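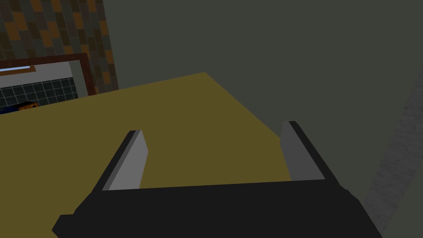

Two-armed robot at Brikanbridge gets new finger routine

The workshop group in Brikanbridge has changed the way it sets up the grippers of its two-armed robot, and the new routine is in use from August. The work was led by Minttu Mustonen, who tries every change in the simulator before a screwdriver touches the machine.

The trouble was in the closing of the fingers. After 200 cycles the left gripper stopped in a slightly different position than the right one, and the difference grew during the day. Evaristo Valdovinos, who looks after the arms, found that the zero position was saved only one time, at the morning start at 8. Now it is saved again after each tool change, with both grippers fully open and nothing between the fingers.

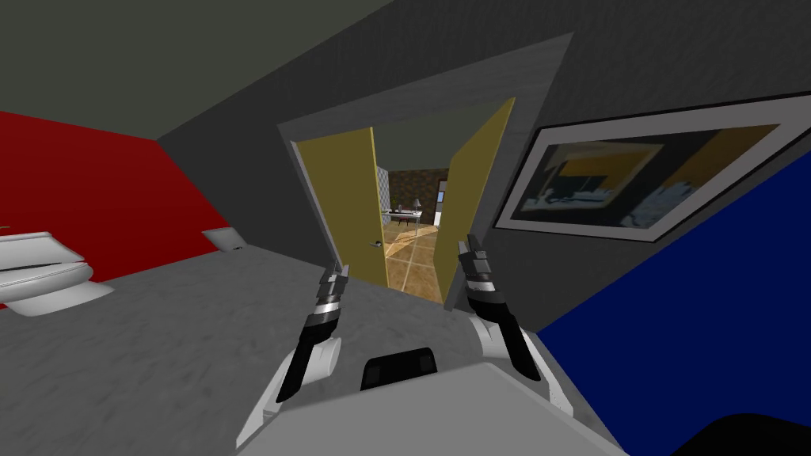 Mustonen also wrote a new check for the arms, and it takes 10 minutes. The operator brings both arms forward and compares the left side with the right. In the simulated apartment this is done in front of the open double doors, and the yellow door leaves give the eye something to compare the fingertips with. If one gripper reaches too far, the operator corrects the offset of the wrist first and only then the fingers. The opposite order was used before, and it caused much double work.

The second part of the routine concerns the finger rails. Valdovinos asks that they are wiped with a dry cloth before the zero position is saved, and that no oil is used

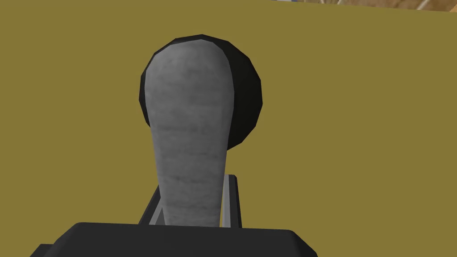
unless the finger moves with a noise. Oil collects dust, he says, and then the finger closes late.

The settings are kept in one file, with the name of the person who changed them last. Guadalupe Tlapale will teach the routine to the group in Clollham, which has the same model of arms. Her course has 10 places, and applications are taken at the Brikanbridge workshop until noon on the last day of the month.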